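Sendura arm cells: cable fault FAQ

Last reviewed in November by Octavio Saavedra, Rostholm workshop

What was the fault?
The arm stopped mid-move with an encoder communication error on the wrist joint. It cleared on restart and came back at random, at first once or twice a shift, later every few cycles.

What caused it?
A broken conductor in the encoder cable where it passes the bracket. The cable had been tied too tightly, so all the bending happened over a short length. The break only opened when the joint went past 270 degrees, and a bench test with the arm parked showed nothing.

Did anyone get hurt?
No. The brakes engaged each time and the arm held position. On one stop the gripper kept its part for 30 minutes until the cell was cleared.

Can I just reset and carry on?
Once, if the log shows a single error. After 2 errors in the same shift, lock the cell out and call the workshop. Repeated resets hide the fault and the joint may stop somewhere awkward.

Is tape an acceptable repair?
Tape may hold a cover or a loose lead in place for testing at reduced speed. It is not strain relief and it does not replace a clip. Do not return a cell to full speed on tape alone.

Which cells are affected?
Those fitted with the Kullex cable kit at the Parry site. Later kits have a longer service loop and don't need the change.

How do I check mine?
Isolate the power and wait for the drives to discharge. Look for flattened jacket, shiny rub marks or ties pulled hard against the cable – any of these is a fail. Leave the connectors alone unless you have the pinout sheet.

How often should the cable be inspected?
Every 400 running hours, and after any collision, however light. Record the joint angle

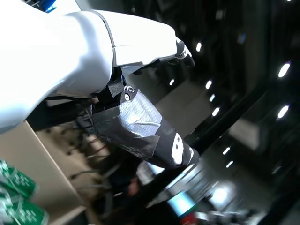

at the time of each stop as well, as it is the quickest way to tell a cable fault from a drive fault.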